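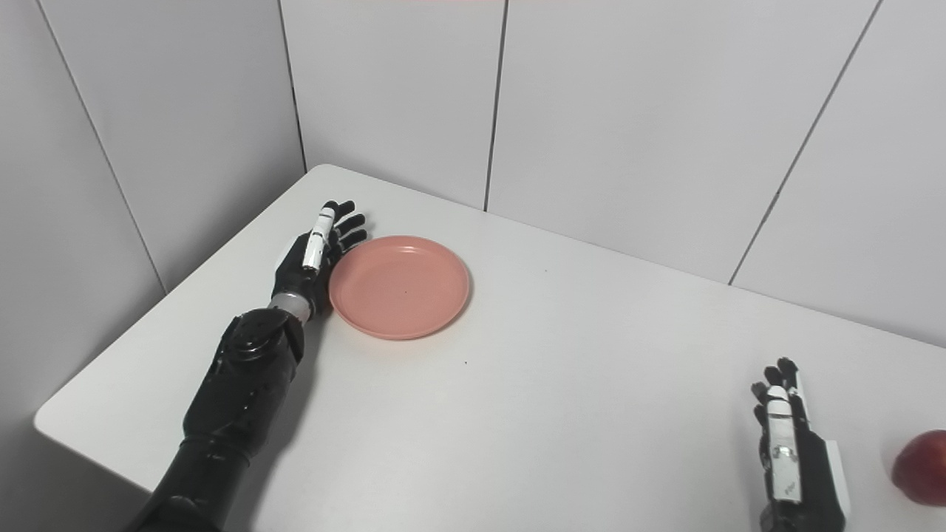 Pink plate, red apple, two hands, one long afternoon

So I promised an update on the Zomley project and then vanished for weeks, sorry! I've been putting an apple on a plate. Over and over. That's the job right now, and I kind of love it?

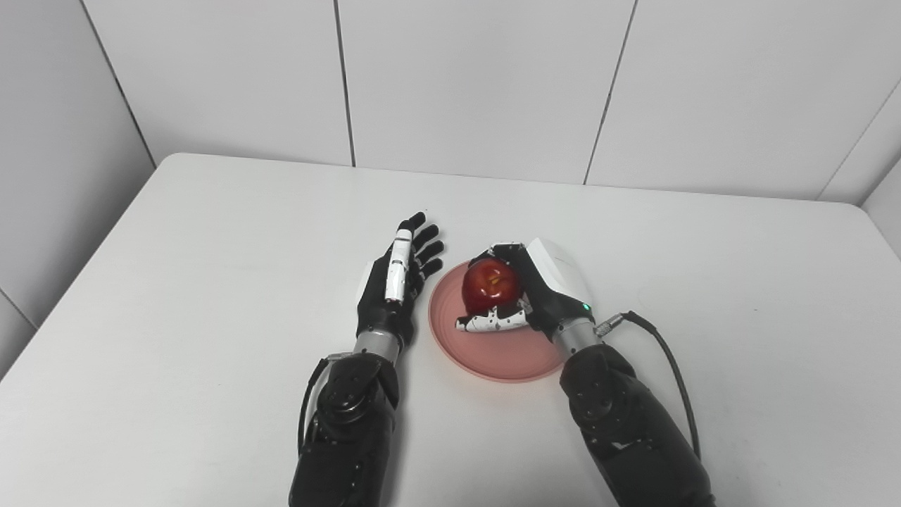 2 min read

The short version: we want the robot to learn from examples, so somebody has to make the examples, and at our little lab in Testatstead that somebody is me. I drive the arms, the right hand takes the apple, the apple meets the plate, I save the run and start over. We're at 1,514 saved runs as of last night. Our model (we call it Suvarna) wanted at least 500 before it did anything but twitch.

My early runs were too tidy. I put the plate in the same spot every time and Suvarna learned the spot, ugh. Now I shove the plate somewhere new before each go, and I keep the fumbles too, as long as I recover from them. I can do some 40 runs before my shoulders quit and I need a snack (not the apple, it's on duty).

Next up is labeling, which I'm doing in Tomeo, and I have opinions about its hotkeys that deserve their own post. We're hoping to add a second fruit in January. I'm voting pear.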